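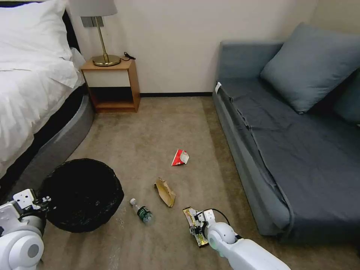 Lurkivau House, housekeeping and room standards meeting, minutes for May. The meeting opened at 9:30 with the front office, housekeeping, maintenance and the Nutik linen account represented. The minutes of the April meeting were accepted with one correction: the number of keyed rooms should read 50. The first item was the order of work in a standard room. The current sheet places bed making ahead of floor pickup. Several attendants follow it as written, so that a room can have a made-up bed and a floor still scattered with litter. Housekeeping proposed moving pickup to step one, before linen is brought in. Agreed. Vacuuming stays as the last step before the door check.

2. Litter pickup

Pickup is by hand into a lined bin. The vacuum is not to be used on wrappers or other packaging. Maintenance reported 13 blocked hoses in the last quarter, most of them with film wrapper in the bend below the handle.

The route through the room was discussed at length. Two routes are in use. Route A starts at the door and works toward the back wall. Route B starts at the nightstand, covers the strip of carpet between bed and sofa, and finishes at the door. Route B was adopted. The attendant kneels once at the bed side and once at the sofa side and looks along the carpet under each front edge. The front office asked whether this adds time. Housekeeping will measure it over 100 rooms and report.

3. Nightstand and lamp

The lower shelf is to be wiped whether or not anything was left on it. Lamp base: dry cloth only. The brass polish bought in March leaves a film and is withdrawn. Remaining cans go back to the store room.

Cords. The short black cord stays coiled on top of the nightstand, to the rear and to the side of the lamp base. It is not to be placed in the drawer on models that have one. The front office asked for a printed tag on each cord. Deferred — cost unknown.
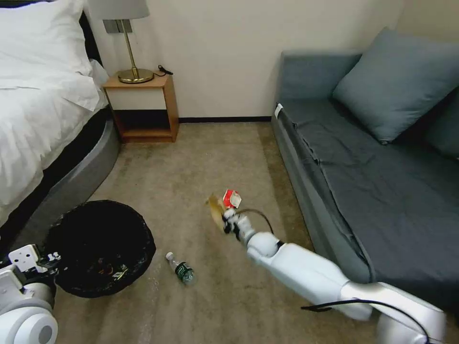 Fig. 2. Nightstand with lamp and coiled cord; bed at left, sofa at right.

4. Sofa covers

The gray covers supplied by Jardine wrinkle across the seat. Maintenance considers this a matter of fit and has asked Jardine for a sample cut with a shorter seat panel. Until it is received, attendants are to pull the cover toward the front edge and smooth it once by hand. Steaming in the room is not approved.

Back cushions are to stand upright against the back of the sofa. Housekeeping objected that they lean within an hour in any case. The standard was left unchanged and the objection is recorded.

Tags at the seat corner are to be tucked in. They are not to be cut off, as the wash code is printed on them.

5. Carpet

The Stiltura carpet was laid in the east wing in February. It is a low-pile beige and shows vacuum lines. The front office had one complaint on this point. It was agreed that visible lines are acceptable if they run parallel to the bed. Spot cleaning remains with maintenance.

A wrapper lying in open floor is a fail at the door check, regardless of size. The checker returns the room to the attendant and does not pick the item up.

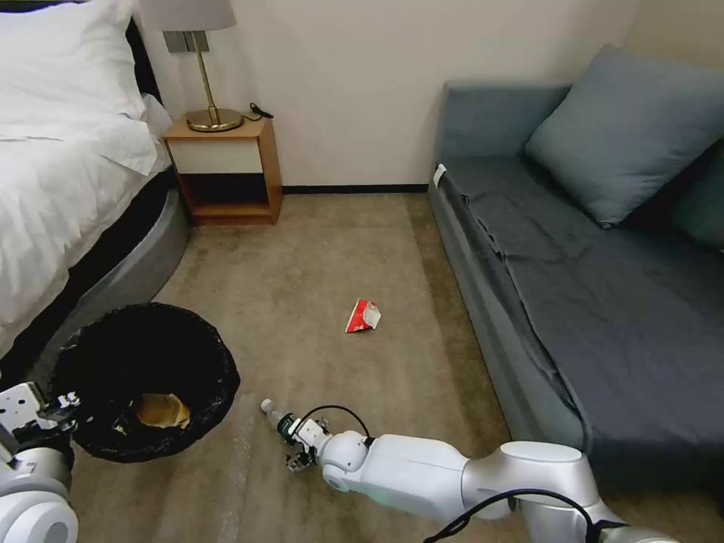

Fig. 3. Red and white wrapper on open carpet.

6. Linen

Nutik delivered 382 duvet covers against the standing order. The shortfall is to be credited. Duvets are to hang evenly over the side of the mattress and clear of the carpet. No change to the pillow standard.

7. Actions

Housekeeping: reissue the room sheet with pickup as step one. Time Route B.
Maintenance: follow up with Jardine on the sample cover. Fit hose screens to the older vacuums.
Front office: obtain a price for cord tags.

The meeting closed at 10:40. Next meeting in June, same room.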